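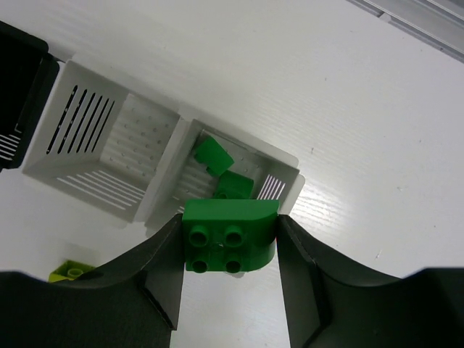 Green building brick, with two white storage baskets behind it.

Search this site Go

Playroom and shared toy area walk-through, February

I do this one for the Prukach building because I was asked to, and I used the Lozano template because the insurer likes it. I'm not convinced the template was written by anyone who has sat on the floor with a two-year-old. Items are marked OK, FIX, or UNPROVEN. The last one is mine. It means somebody told me it was fine and I couldn't check.

1. Furniture anchored to wall
FIX. The tall bookcase has a strap, and the strap has a screw, and the screw is in drywall with no stud behind it. I pulled with one hand and the whole unit came forward.

2. Small parts kept away from under-threes
UNPROVEN. The sign says the toddler shelf is sorted every evening. I came at 8:15 a.m. and found a marble and two doll shoes on it. Big chunky bricks are fine on that shelf. The regular small ones are not, and the two kinds get mixed wherever there's one bin for both.

3. Storage bins and baskets
OK. No lids to drop on fingers. Please stop stacking them on the radiator cover.

4. Outlet covers
FIX. 7 outlets below counter height, all with the push-in plastic caps. My own kid had those out in a week. Get the sliding plates.

5. Window cords
OK in the main room. FIX in the nap room, where the cord still hangs in a loop over cot 2.

6. Floor mats
UNPROVEN. The Clatard mats were sold to us as "non-slip on any surface." One slid when I stepped on it in socks. The invoice for the mats and edging came to $633, so I'd like to see whatever test that claim rests on.

7. Cleaning of mouthed toys
UNPROVEN. The log has the same initials in the same pen for the entire month, including the two days we were closed for snow.

8. Battery compartments
FIX. The singing farm and the toy phone both open with a fingernail. Take them out until they have screws. I don't care that the farm is popular.

9. Gate at top of stairs
FIX. Pressure-mounted. The maker's own leaflet says not to use it at the top of stairs. Replacement with hardware: $459 installed, quote in the office.

10. Exits clear
OK, after I moved the stroller.

Signed off by: not signed off. I'll look again when 1, 8 and 9 are done.

Comments (4)

Sizwe Swanepoel
The bookcase strap was put in by the contractor and we were told it was to code. Which code wants a stud?

Reply from the inspector
Ask him to show you where it's written, then pull on the bookcase.

Boyang Duan
We switched to Vokora sliding plates at our place and they're decent, though two stuck after painting. Agree on the farm. Ours went in the closet and nothing bad happened except crying.

nap_room_mom
Is the cord fixed yet?

Related items
Anchoring furniture in old plaster walls
What "non-slip" means on a label
Recall notices: how to search by model number
Keeping a cleaning log that means something
Stair gates, pressure or hardware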